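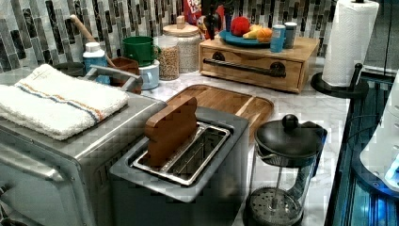
Rakska two-finger gripper, kitchen counter trial

Posted 13/08/2022 by Pushpa Kashyap

We use cookies to remember your region and cart. By continuing to browse you accept this. Manage settings.

The Rakska is an electric parallel gripper for small collaborative arms. Candham sells it as a complete kit with mounting plate, cable set and two pairs of fingers. Price is $2,295 before tax. Spare finger pads are sold separately.

Customers keep asking how it compares with the Verschueren gripper we have carried for longer, so we ran both on the same arm and the same counter. The layout was a household one: toaster oven, two-slot toaster, French press, canisters along the backsplash, and a plate of fruit on the right. Thijs Jansen set up the arm and Kobe Wouters drove it by hand controller. Each gripper got 100 attempts at moving a piece of fruit off the plate and onto the long board in the middle of the counter, and the remaining 32 of our 232 logged runs went to the small bottles and the mugs.

Results

Fruit, Rakska: 94 placed, 6 dropped or missed.
Fruit, Verschueren: 89 placed, 11 dropped or missed.
Bottles and mugs: no clear difference. We would want more runs before putting a number on it.

Most of the Rakska's misses were on the banana. If the fingers come down square to the curve they push it along the plate. Turning the wrist to line up with the middle of the banana fixes this, but it takes an operator a while to get used to it. The apple gave neither gripper much trouble.

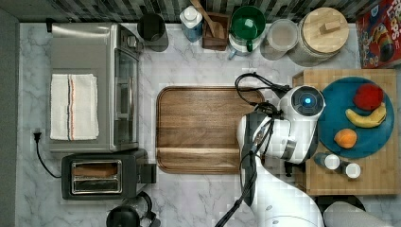
Cable routing needs more attention than the manual suggests. Leave a loop at the wrist large enough for a full turn, then tie the rest down along the arm. On our first day the loop was too short and the connector worked loose twice. Florin Hodoroagă remade it with 20 cm of extra slack and we had no more dropouts. The Verschueren has its connector on the side and is easier to route.

Finger pads

The standard pads are soft and grip smooth surfaces well. They also pick up crumbs and need wiping. The harder pads last longer and slide off round things. For mixed household objects, order the soft ones and a spare pair.

Controller

Both grippers ran from a Getell controller with no changes to the wiring. Opening width and force are set from the same menu. Force is in steps, and the lowest step on the Rakska is still firm - test it on something you don't mind bruising. The Verschueren goes lower, and for ripe fruit it is the better choice.

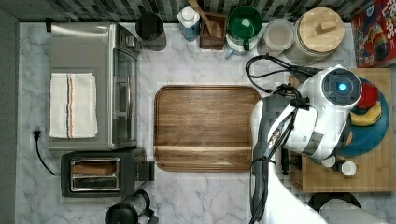
Arm and gripper over the plate, tray clear.

Compatibility and ordering

The mounting plate has the common four-bolt pattern. If your arm uses something else, send the wrist drawing to Ashley Blackburn with your order and she will check whether we stock an adapter. Kits ship with the soft pads fitted. The next delivery of hard pads is due in October.

Returns are accepted on unused kits in the original box. Trial units can be borrowed by existing Candham customers, one per site.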